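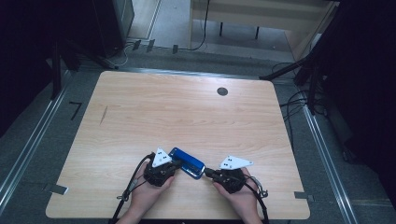
How often do the gripper cables get changed? Every 800 hours, or sooner when a sleeve starts to stiffen near the plug.

Keegan Katene keeps the cell at Toft running, and he sticks to that interval. "At 480 I look, at 800 I swap," he said. He goes over the marker plates with a dry cloth before each shift and checks that they sit tight on the housing. "If a plate is loose, you can calibrate all day — it won't hold."

His spares come from Okel in Rondville. He keeps 3 cables on the shelf and reorders in December. The log is on paper. "I write the hours down before I unplug anything," he said.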